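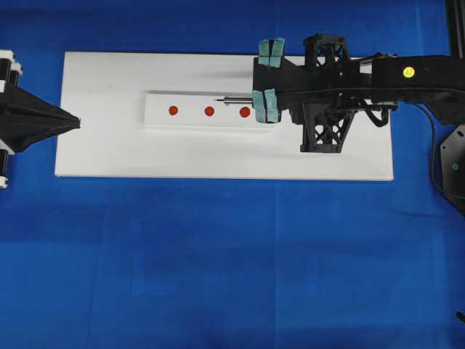

Three-dot target on the bench, rod tip pointing at the right-hand dot.

About Unach

Small software company. We write the part between the camera and the motors: perception, planning, control, and the tooling that lets you see why a run went wrong.

Started by Casimiro Villanueva and Andor Hegedűs, who had both spent too long rewriting the same calibration scripts at other people's companies. First office was Andor's kitchen. Now a proper unit with a proper door.

What we make

Balura – motion planner. Two arms, one shared workspace, no shouting. Replans when the target moves. Current release has 764 regression tests, all run before anything ships.

Lostesell – perception. Finds markers, edges and small parts, gives you a pose plus a confidence number you can actualy use. Works with the cameras you've already got, mostly. Ask us first if yours is very old.

Magyar – log viewer and replay tool. Named by Andor. Scrub through a run, see what the planner thought, see what the camera thought, find out where they disagreed. Free for schools.

How we work

Real hardware, every week. Simulation is fine for a first pass, then it goes on the bench. Touching a dot with a thin rod sounds easy. Try it with a tired cable and a calibration from January.

Release notes are written by whoever broke it. Support mail is read by the people who write the code, so replys can be short. Mornings are best, we're usually testing after 2 pm.

Jobs

One opening, controls. C++ and patience. No cover letter needed, send us something you built and tell us what's still wrong with it.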